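Sorting the small hardware

I finally sorted the screws. They had been in two coffee cans and a cookie tin since we moved to Lovwood, and every time I needed a washer I had to dump one of them out on newspaper and pick through it with a pencil. Last August I spent most of an evening looking for a single hinge screw and ended up buying a bag of them at Narnik the next morning. I found the old one a week later, in the cookie tin, stuck to a magnet.

So I got a small parts organizer with a carrying handle on top and 9 clear drawers. I had looked at bigger ones. Tomaszewski's store has a wall unit that goes up to your shoulder, and I stood in front of it for a while, but I don't own that much hardware and I don't want to start. The small one sits on a shelf and I can carry it to wherever the job is.

The part that took time was deciding what goes where. My first plan was to sort by size, small stuff at the top and big stuff at the bottom. I did a whole can that way and it was useless. When I'm fixing something I don't think "I need a small thing." I think "I need a wood screw." So I started over and sorted by type, and let the sizes mix inside each drawer.

This is how it ended up:

Top row: short wood screws, long wood screws, drywall screws.
Middle row: machine screws, nuts, washers.
Bottom row: picture hangers and small nails, wall anchors, and one drawer for everything I can't name.

The last one was my neighbor Kastriot Vukčević's idea. He repaired office furniture for 33 years and he told me not to fight it. Some pieces don't belong to any group, and if you don't give them a drawer they will get into all the others. He also told me to throw out anything rusty, and I did throw out most of it.

Work on something white if you can. I tried the kitchen table first, which is dark oak, and kept losing the black drywall screws against the grain. On a white surface you can see every one of them, and the brass ones too.
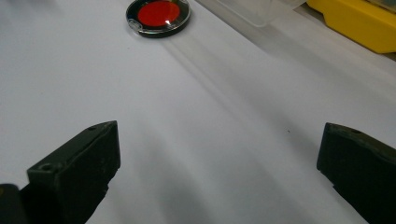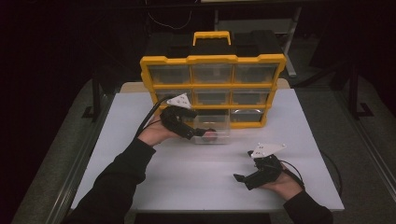

I don't use labels. The drawer fronts are clear and I can see well enough what's in there, and the last time I labeled anything the tape turned yellow and curled off within the year. If my wife starts using the organizer more I may change my mind. She asked me where the picture hangers were twice this week.

A few things I would do differently. I filled the drawers too full the first time. With nuts and washers especially, if they come up to the top edge, one will fall over the back when you pull the drawer and then the drawer won't close. I took a handful out of each and put the extra in a jar in the basement. I also should have checked the machine screws against the nuts before putting them away. I have a lot of nuts that don't fit any screw I own, and I don't know where they came from. Possibly a crib.

The handle is good, but I've learned to keep the thing level when I carry it. I tipped it forward on the basement stairs and the wall anchors came out. Only that one drawer, and they're plastic, so no harm done, but I was on my knees with a flashlight for a while.

The wood screws get used the most by far. I'm down to maybe half of the short ones already, between the shelf in the hall closet and the gate latch. The drawer of things I can't name has gotten fuller, and I have identified two of the pieces so far. One is a shelf pin. The other is the little foot from our old Rirov radio, which we gave away before the move, so somebody has a radio that wobbles.

The coffee cans went out to the shed and hold paintbrushes now. I washed the cookie tin and gave it back to my wife, who said it had been hers to begin with and she'd wondered where it went. Next is the drawer in the kitchen with the batteries and the string. I looked in it this morning and shut it again.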